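Placing small things on glass

Posted 28/09/2022 by Rima Tannous
3 comments | 16 shares

I've had a few emails asking what I've been doing since the Verkel work wrapped up, so I'll write down where the demonstration project has got to. Most of it is about putting small objects down, which takes up more of my week than picking them up ever did.

The method is the one I described in November. A person holds a gripper in each hand and does the task the way they'd do it at home. The marker cubes on the grippers give us the hand poses from the head view, the views at the grippers give us the close work, and a policy is trained on both. We call the pipeline Skerker, which was Rami Moussa's choice of name and has stuck.

The task I care about is simple. Put a small box on a round table, upright if it will stand, and let go without dragging it. I picked a glass top on purpose. Depth from stereo is poor on glass, and I wanted to know whether the policy would cope if it never saw a depth image at all.

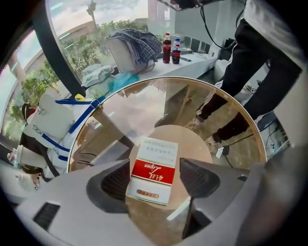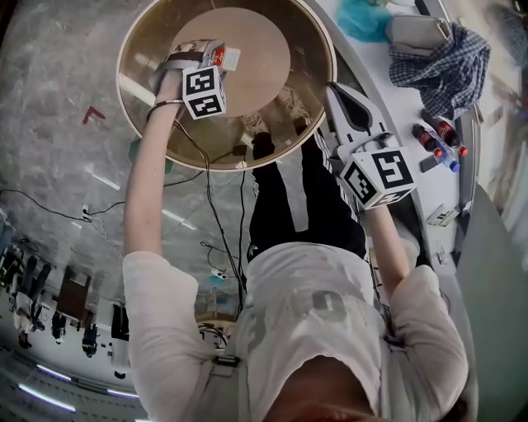
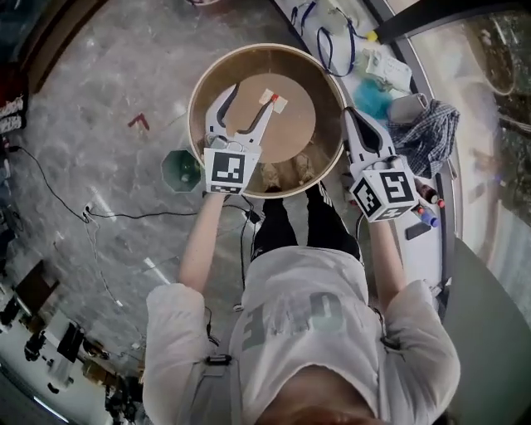
Left-hand work at the round table. The first view is from the gripper, the other two are from the head.

The result so far is mixed. With 50 demonstrations the policy put the box down cleanly on the wooden part of the table nearly every time. On the glass it let go early, a little above the surface, and the box tipped. Mal-soon Wang went through the failures and thinks the policy is reading reflections as part of the box. I think she's right about half of them. The rest look like a timing problem to me.

What helped was cropping the gripper view so it held mostly the fingers and the object — less room, less reflection. That was two days' work and it fixed more than the new loss did. I'd spent most of the winter on the loss, so that stung a bit.

What didn't help was more data of the same sort. We went up to 1807 demonstrations across all the tasks and the early release on glass hardly moved. Rami Mansour wants to try slowing the last part of each demonstration down. I'm not keen, as people change how they hold things when you tell them to go slowly, but we'll try it.

I still don't have a good way to score a placement. At the moment it's upright or not upright, and a box that slides sideways and stays standing counts as a success. Tala Aoun has a draft of a better measure and I'll put it up when she's happy with it.

3 comments

Recent posts
Calibrating marker cubes without losing your mind
Fluvine, version 2
Notes from the Rizk workshop
Why I stopped using depth for transparent objects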